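Pourquoi le pain grillé change-t-il de couleur ?

Une tranche de pain de mie est pâle et molle. Après quelques minutes dans le grille-pain, elle est brune, elle croque sous la dent et elle sent bon. Pourtant, on n'a rien ajouté. Tout vient de la chaleur.

De quoi est fait le pain ?

Pour faire du pain, on mélange de la farine, de l'eau, de la levure et un peu de sel. La levure est vivante. Elle mange une partie des sucres de la farine et rejette un gaz. Ce gaz forme des bulles dans la pâte, et la pâte gonfle. À la cuisson, les bulles restent prises dans le pain : ce sont les petits trous de la mie.

La croûte, elle, touche l'air chaud du four ou les bords du moule. Elle chauffe plus que l'intérieur et elle sèche. Voilà pourquoi elle est plus foncée et plus dure que la mie. 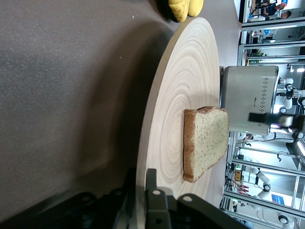 Une tranche de pain de mie sur une planche ronde en bambou, près du grille-pain. La croûte est brun doré, la mie plus pâle.

Que se passe-t-il dans le grille-pain ?

Quand on abaisse le levier, l'électricité passe dans des fils de métal très fins, placés de chaque côté des fentes. Les fils deviennent rouges et envoient de la chaleur vers le pain.

D'abord, l'eau qui se trouve à la surface de la tranche s'en va sous forme de vapeur. La surface sèche et durcit. Ensuite, les sucres et les protéines du pain réagissent entre eux. Ils fabriquent de nouvelles substances, brunes et parfumées. Cela s'appelle la réaction de Maillard - on la retrouve sur la viande rôtie et sur les biscuits.

Si on laisse le pain trop longtemps, il noircit. Il a brûlé et son goût devient amer.

À toi d'observer

Fais cette expérience avec un adulte. Il te faut deux tranches du même paquet.

Pose la première sur une planche et garde-la comme témoin. Fais griller la seconde sur un réglage moyen, puis laisse-la refroidir un peu. Compare les deux : la couleur, l'odeur, le bruit quand on gratte la surface avec le dos d'une cuillère. Casse la tranche grillée et regarde le bord. Au milieu, la mie est souvent restée claire.

Attention : on ne met jamais une fourchette ou un couteau dans un grille-pain. Si une tranche reste coincée, appelle un adulte. Il débranchera l'appareil et attendra qu'il soit froid.

Les mots à retenir

Mie : la partie tendre à l'intérieur du pain.
Levure : champignon minuscule qui fait gonfler la pâte.
Témoin : dans une expérience, ce qu'on ne change pas et qui sert à comparer.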